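Print this page | E-mail this article

3.2 Set-up and daily care of the cell

The manipulation cell, which we call Zado, was built in our laboratory for long runs of kitchen tasks with toy objects. It has one arm, one overhead camera and a white tabletop with mounting holes. The maintenance described in this section was planned by Matěj Vondráček and was kept the same during the whole study.

Each morning the operator first tests the emergency stop and then checks the bolts of the frame. A loose bolt was the most frequent fault in the first weeks — the table moved a little and the camera calibration was lost. After we changed to spring washers, the calibration was repeated only every 200 episodes, and the error stayed under 12 mm.

The tabletop is wiped with a damp cloth before the objects are laid out. The holes must stay free, as we use them to fix the calibration plate. Objects are then placed by hand over the whole working area, and the overhead view is compared with the reference layout stored in the Flerumora software (Figure 4).

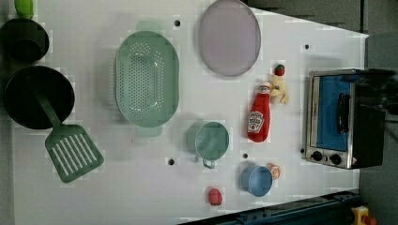
Figure 4. Overhead view of the tabletop with the toy kitchen objects and the toy oven.

The finger pads of the gripper wear faster on objects with thin edges, such as plates. We replaced them after 16 hours of operation, also when the wear was not yet visible. The cable at the wrist was changed once, in November, after the signal was interrupted during fast turns. The new cable is 18 cm longer and is held by two soft clips, and we did not see this fault again.

Contact: Zustus Laboratory | © Zustus. All rights reserved. | Back to top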